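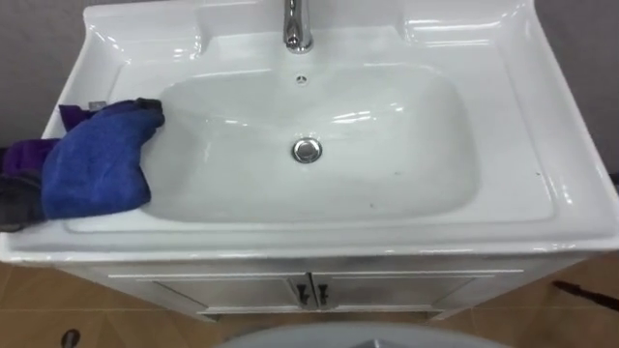
A bathroom sink with two cloths at its left side, one blue and one purple.

Color-coded cloths are one of the oldest rules in professional cleaning. One color for the toilet, another for the sink, another for the kitchen. New cleaners learn the chart in their first hour and get corrected when they grab the wrong one. I think cleaning robots should be held to the same chart, in writing, before they are let into anyone's bathroom.

At the moment most of them are not. I have read the acceptance sheets that three suppliers hand to building managers. Toltora's sheet has 18 checks. Five deal with emergency stops and contact force. Most of the others deal with speed, coverage and battery. One line says the surface must be "visibly clean" at the end. There is no line about which cloth did the job or where that cloth had been before.

Visibly clean is a weak test for a sink. A white basin shows a smudge well enough under a bright light, but it does not show what a cloth carried over from the toilet seat. People who clean for a living know this, and the color chart exists so they don't have to rely on looking.

The usual answer from engineers is that the robot keeps track of its cloths in software. Barkar says this in its manual. I don't doubt it works on a good day. Software gets restarted, though, and cloths get moved by the people who live or work in the building. A person walking in at 7 a.m. should be able to tell which cloth is for what without opening an app. Color does that.

My proposal is short. Each cloth has one color and one zone, and the zones are posted on the wall. A cloth that touches the wrong zone goes in the wash, even if the contact was brief. A cloth on the floor counts as dirty. The robot logs every cloth change, and the log is kept for 200 days so a complaint can be checked. If the machine can't tell which cloth it is holding, it stops and asks.

The last rule is the one suppliers dislike. When I raised it with Sukprasert, the reply was that stopping hurts the completion rate. It does. In the trial I helped run in May we went through roughly 400 sink cleanings under these rules, and the stops were a nuisance, mostly early on when the purple cloths were being read as blue in poor light. We changed to colors that were further apart. That should have been in the rules from the start, and I would add it now: pick colors the machine can separate in the worst light in the building.

Cost comes up too. Extra cloths are cheap and extra laundry is less cheap. A small hotel will notice it. But the hotel already pays it for human staff, and I see no case for a lower standard because the arm doing the wiping has a motor in it.

Prulto has started printing a cloth chart inside the lid of its supply bin. It's a sticker, and it can be ignored. I would still like to see the others copy it this year while the written rules catch up.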